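# How Food Packages Work

A package has three jobs. It holds the food together, it keeps the food from spoiling or getting crushed, and it tells you what is inside. Different foods need different packages, so a kitchen shelf can hold many shapes and materials at once.

## Three common types

**The box.** A small box usually starts as one flat sheet of thin cardboard called a blank. A machine prints the blank, cuts it, and presses fold lines into it. These lines are called scores. The blank is then folded along the scores and glued along one narrow flap. Flat blanks stack tightly: at the Kullach box plant, 448 of them fit in one shipping carton.

**The resealable bag.** This bag is made of plastic film. Near the top are two strips, one with a ridge and one with a groove. When you press them together, the ridge snaps into the groove and slows down the air trying to get in. Dry foods stay crisp longer with less damp air around them.

**The spouted pouch.** A pouch is made of several thin layers stuck together. One layer carries the printing, one blocks air, and the inside layer melts under heat so the edges can be sealed. A hard plastic spout is sealed into an edge or corner, and a cap closes it.

A tray is useful for sorting packages like these. Its raised sides stop things from sliding off, and a bag can stand upright in it with the label facing out.

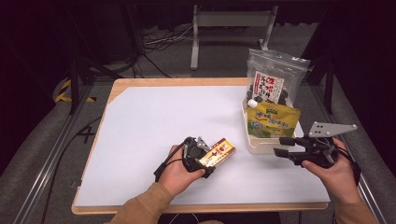 ## Reading the outside

The printing on a package is called the label, even when it is printed straight onto the box or pouch. Look for these parts:

- **Name.** What the product is.
- **Net weight.** How much food there is without the package. A label that says 100 g means 100 grams of food.
- **Ingredients.** In many countries these are listed in order of weight, with the heaviest first.
- **Date.** When the food should be used.

Labels are written for the place where the food is sold. A label may be in Japanese, Spanish, or another language, and some carry two or more.

## Try it

1. Ask an adult for an empty box.
2. Find the glued flap and gently pull it open.
3. Flatten the box and trace its outline on paper.
4. Mark each score with a dotted line.
5. Cut out your tracing, fold it, and tape the flap.

Text by Razia Hashmi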